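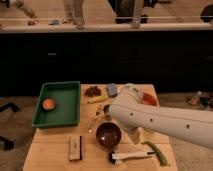
Small Things on a Pale Table

I love a table with lots of little things on it. Give me a big empty sideboard and I get bored, but spread out a tray, a bowl, a spoon and a handful of odds and ends and I'll happily look at them all afternoon! This page is part of my Lutalville gallery, which I started as a place to enjoy ordinary objects and the colours they make when they sit next to each other. There are 24 pages so far and I still get a thrill every time I put a new one up.

The green tray, the brown bowl
Look at that green against the light wood! It's a plain plastic tray with raised sides, and the little orange round sitting in it, over towards one corner, makes the whole thing sing. I've always been a sucker for orange on green (my mother's kitchen in Drurnau was painted in those two colours in 1963 and stayed that way until we sold the house). The dark bowl sits well away from it, nice and glossy inside, with a thin silver utensil lying at a slant close by.

The little glass bottle
My favourite thing on the table, I think. It's clear, it's small and it has a lovely slim neck. I have a soft spot for small bottles anyway and keep 70 of them on the landing windowsill, where they get in the way of the curtains. Most came from the Ostrowski market, out of the boxes under the tables that you have to kneel down for. If you go, take a torch and a bit of newspaper for wrapping, and don't be put off by the dust, as nearly all of it comes off in warm soapy water.

Reds and yellows at the back
Behind the bottle there's something short and yellowish, and behind that a heap of little dark reddish-brown pieces. They could pass for dried fruit, and the colour is gorgeous, like the inside of an old leather case. Then right at the back there's a glossy bit of red peeping out. I do like a red that you only half see.

Spoons, bowls and bits
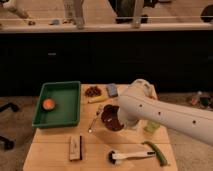 I've been meaning to say more about bowls for ages, so I'll do it now. A shallow round bowl is the most useful shape there is for a table like this. You can see into it from almost anywhere, and if what goes in is close to the bowl's own colour you get those deep brown-on-brown tones that I find so restful. I'd put a slim metal spoon next to one every time. The silver catches whatever light is going and stops all that brown from getting too heavy.

The pale green pot
Easy to miss, tucked into the shade towards the lower right, but do look for it! It's squarish and you can almost see through it, a sort of jam jar or little cup in the softest green. It's a much quieter green than the tray, and I love having both on the same table. Sieglinde Bauerfeind wrote to me after the January page to say that I only ever talk about bright colours, so this one is for her.

The grey-blue block
Next to the reddish-brown pile is a small grey-blue block, tilted a little. A sponge? An eraser? I can't make up my mind, and I enjoy it either way. It's the only cool, cloudy colour in that part of the table and it makes the warm ones look warmer.

If you'd like to try a table of your own, start with pale wood if you have it, or a sheet of plain paper if you haven't. Put one strong colour down first and leave plenty of room between things. I tend to shuffle everything about until my tea has gone cold, and then put the spoon back where it was to begin with.

The next page will be all buttons. I have a tin of 200 from the Brellen sale to sort through, some of them with the card still attached, and there's a mustard yellow one in there that I can't wait to show you.

Page added 28/06/2026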